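Chapter 3
Showing the Task by Hand

In Chapter 2 we moved the robot from a distance. The operator sat at a desk with two levers and watched a screen, and the arm followed. This method is safe and it is still needed for heavy loads, but many learners find it slow. The operator does not feel the object, and small corrections take a long time.

In this chapter we study a second method. The person takes a gripper tool in the hand, goes to the table and does the task directly. A camera on the tool records what the fingers meet. Later, the recording is used to teach an arm which carries the same kind of fingers. We will call one such recording a demonstration.

The exercises come from the course workshop at Brelteck, where learners work with a hand-held tool named Olla. The first exercise is to pick up one thin object from a flat surface. It looks very easy. For a person with bare fingers it is easy, but with two stiff jaws you must decide from which side to come, how wide to open, and at which point to close. 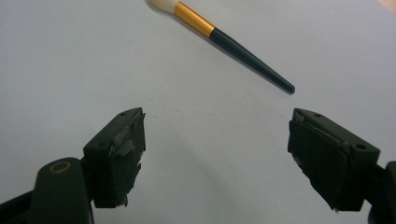 Figure 3.1 View from the tool, with the jaws open. The handle end of the makeup brush is nearer to the fingers than the bristles.

Consider the direction of the handle in Figure 3.1. It lies diagonally to the tool. If the jaws close on it without turning, they may push the brush to a new angle before they hold it. A learner should therefore turn the wrist first and go down after. It is good to make this turn slowly, so that it can be seen clearly in the recording.

For the exercise, each learner records 11 demonstrations, and between them the object is placed again in a different position. Do not delete a demonstration only for the reason that the first grasp failed. Mark it, and continue. In Section 3.2 we will discuss which of these recordings are useful for training and which must be left out.

3.1 Before You Record

Open and close the jaws fully 3 times. Check that the two fingers meet evenly and that the object is inside the view of the camera.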